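Planning the budget for a two-arm tabletop workcell

Updated 2019-06-07

Most first quotes for a two-arm cell cover the arms and leave out a good part of the rest. The steps below produce a line-item budget that can go to purchasing without a second round of questions. They assume a fixed table, two arms with parallel grippers, and light handling work with objects such as cups, small boxes, or kitchen items. Mobile bases and fenced industrial cells need a different plan.

Step 1. Write the task sheet before asking for prices

List every object the cell has to handle. For each one, record the widest and narrowest grip dimension, the weight when full, and whether it deforms when squeezed. Record where each object starts and where it ends. If a container will hold liquid, say so on the sheet, as this affects speed limits, cable protection, and table finish.

Keep the sheet to one page. Vendors who receive a longer one tend to quote for the hardest item on it and price everything else to match.

Step 2. Size the arms from reach, then from payload

Draw the table to scale from above. Mark both arm bases and draw the usable reach of each. The usable reach is less than the figure on the data sheet, which is normally measured with the arm straight and without a gripper. The overlap between the two areas is where shared work can happen. If the overlap does not cover the middle of the table with some margin, change the table before changing the arms. A narrower top costs very little.

Payload comes second. Add the gripper, its mounting bracket, any wrist camera, the cable, and the heaviest object. Compare the total with the rated payload at full extension.

Step 3. Price the grippers as a separate system

Grippers are often quoted as an accessory to the arm. Ask for them on their own line, with these items listed:

Gripper body, one per arm, plus one spare for the cell
Fingers, two sets per gripper
Adapter plate and fasteners
Cable and connector, with the connector part number
Driver or controller board, if it is not built in

In our February quotes for the Jarnura cell, a spare finger set was $9 from one supplier, and the matching adapter plate was $600 from the same supplier. The plate had been left off the first version of the quote. Ask for it by name.

Check finger shape against the task sheet. Pointed fingers get into tight spaces but put more pressure on a thin wall. Wide pads hold a paper cup with less denting but need more clearance around it.

Step 4. Budget for the table and the props

The table has to stay still while two arms accelerate on it or beside it. A metal frame with crossbars is the usual choice. Include leveling feet, base mounting hardware, and a replacement top.

Props belong in the budget too. Paper cups, holders, and stands wear out or get crushed, and they are cheap enough that people forget to order them. Buy from one batch where possible. A change in cup diameter partway through a project can mean retuning the grip width.
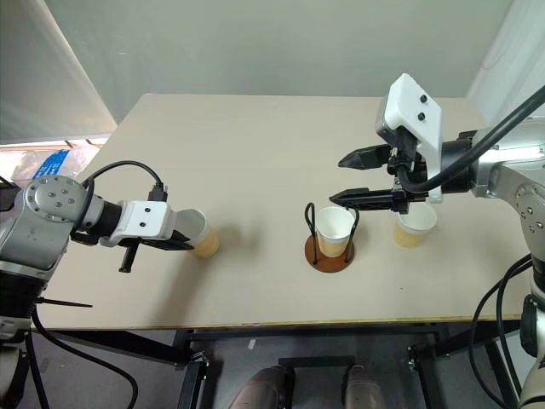

Should both arms be bought at the same time?
Buy them together if the task sheet includes any step that needs two hands. Matched firmware and one shipping charge usually outweigh the benefit of spreading the cost over two budget periods.

Step 5. Plan the cable routes

Each arm needs power and data to the base, and the gripper may need its own cable along the outside of the arm. Move the arm through its full range in simulation or by hand and note the longest path the cable must follow. Order the next length up. A cable with slack can be tied back. A short one pulls on the connector at the wrist, and wrist connectors are slow to replace.

Add lines for strain relief, hook-and-loop straps, and one spare of every external cable. Put the spares on the original order. Doherty, the distributor we used for the small parts, charged a separate handling fee for each later order, however small.

Step 6. Add the control equipment

The minimum is one workstation, one network switch, an emergency stop within reach of the operator, and a power strip rated for both controllers starting together. Confirm whether the software license is charged per arm or per cell. The Kiverent quote charged per arm, and the Grondingate quote charged per cell with a yearly renewal. The two could not be compared until both were worked out over 3 years.

Step 7. Put in the costs that do not arrive in a box

Freight, insurance, and any import duty
Installation and calibration
Operator training
Electrical work, if the outlets are on the wrong wall
Staff time for acceptance testing

For the Jarnura cell, this group came to $3,711, with electrical work as the largest single line. It was not in the first draft of the budget at all.

Step 8. Set acceptance terms before signing

State which task the cell must perform, with which objects, and how many times in a row. Use objects from your own task sheet and have the supplier run the test on your table. Tie the final payment to that test. A demonstration at the supplier's site is useful for choosing between models, but floor, lighting, and table height will all differ from yours.

Step 9. Lay out the final sheet

Use one row per item and these columns: item, part number, quantity, unit price, lead time, supplier, quote expiry date. Sort by lead time, longest first. Arms and controllers are normally at the top. Check the adapter plates as well, as they may be made to order and can hold up the whole installation.

Keep the contingency on its own row and do not spread it across the items. When a quote expires, request a new one and replace the row. Save the old sheet under its date so that purchasing can trace the change.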